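**Bratska suspends unattended runs after gripper fault at Clavham test room**

Bratska has suspended all unattended operation of its two-armed household tidying robots following a fault at the company's Clavham test site on Saturday. No one was hurt, and the company said no member of the public was present.

The fault occurred shortly after 4 p.m., during a cleanup exercise in which the machine picks litter off a carpeted floor and places it in a wastebasket. According to an incident notice issued to staff and partner organizations, the right gripper failed to release on command and continued to close. The arm then carried out its next planned movement with the gripper still shut, and struck the rim of the basket.

An operator, Gilang Nasution, pressed the emergency stop. The notice records that the arms took 5 seconds to come to a complete halt, longer than the site's own safety rules allow. The delay is being treated as a separate fault from the failure to release.

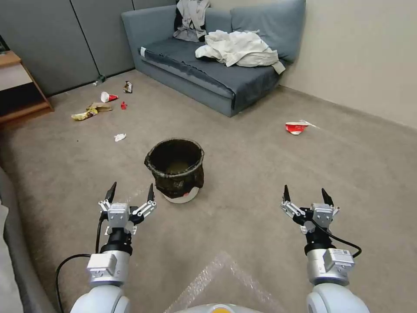

*The litter cleanup exercise at Clavham, with cups, wrappers and other trash on the carpet and the wastebasket between the robot's two arms.*

Hina Bhutto, head of safety at Bratska, said the company would not resume unattended runs until both faults were understood.

"The release failure is a matter of reliability. The stopping time is a matter of safety, and it will be dealt with first," she said. "Supervised work may continue at reduced speed, with a second operator at the stop control for the full length of each session."

The affected gripper had completed almost 2,000 hours of service. Early checks by the maintenance team, led by Zulkifli Osman, found wear in a cable connector at the wrist. The team has not determined whether the wear caused the release failure, and it has found no link so far to the slow stop.

The suspension applies to 32 machines at Clavham and at the company's second site in Lau. Each will have its wrist connectors inspected and its emergency stop timed under load before it is cleared. Machines with the same type of connector will be inspected first.

Mananness, which supplies the arm control software, has been given the logs from the session. Kartini Pasaribu, a spokesperson for Mananness, confirmed that the firm was reviewing them and said it would report its findings to Bratska in August.

Staff who have observed a late or incomplete gripper release in earlier sessions are asked to report it to the safety office, including cases in which the machine recovered without help. Session leaders should keep the original logs and should not restart a machine after such an event until it has been checked.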